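Cans in the mail — anyone done it lately?

prostbridge_pete
Joined: July
Want to send a few cans to my brother in Waltcombe for his birthday. Local stuff he can't get out there. Last time I used a padded envelope (I know, I know) and he got a sticky mess. What are people using now? Don't want to spend 14 bucks on packing for 3 cans of beer.

Mervin Fraser
Check the carrier first. Plenty of them won't take alcohol from a regular person, doesn't matter how well its packed. Soda or seltzer, go ahead.

nisix_hal
Yep what Mervin said. Packing wise — plain cardboard box, one size up from what you think. Each can wrapped by itself, then paper jammed in the gaps. Cans hitting each other is what kills them. Mine never get more than two layers of bubble and they show up fine.

dottie_k
Disagree on the paper. It squashes down by day two and everything slides. I save the molded trays from wine clubs, cut to fit. Also put the whole lot in a zip bag so if one goes the box doesnt fall apart.

Three cans to a box is my limit, after that I start a second one. 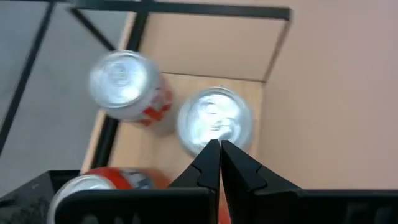 Mervin Fraser: second box means paying postage twice, dottie. I'd sooner do one sturdy box with dividers. The liquor store on Plattner gives them away if you go Saturday morning before they crush them.

dottie_k
Postage twice, sure. Still cheaper than sending it all again when the big one gets dropped. We've had this argument before lol

nisix_hal
Dividers are good if the cans are the right size for them. Skinny cans rattle like crazy. Roll of cardboard round each one fixes it.

prostbridge_pete
OK so seltzer instead of beer, he'll live. Anybody shipped in real heat? Worried about teh truck sitting in the sun all afternoon.

Mervin Fraser
Mail it early in the week so it isn't stuck in a depot over the weekend. I wouldn't bother with ice packs — they sweat and the box goes soft.

dottie_k
Agree with Mervin for once. And tape the bottom seam, 3 strips, not one.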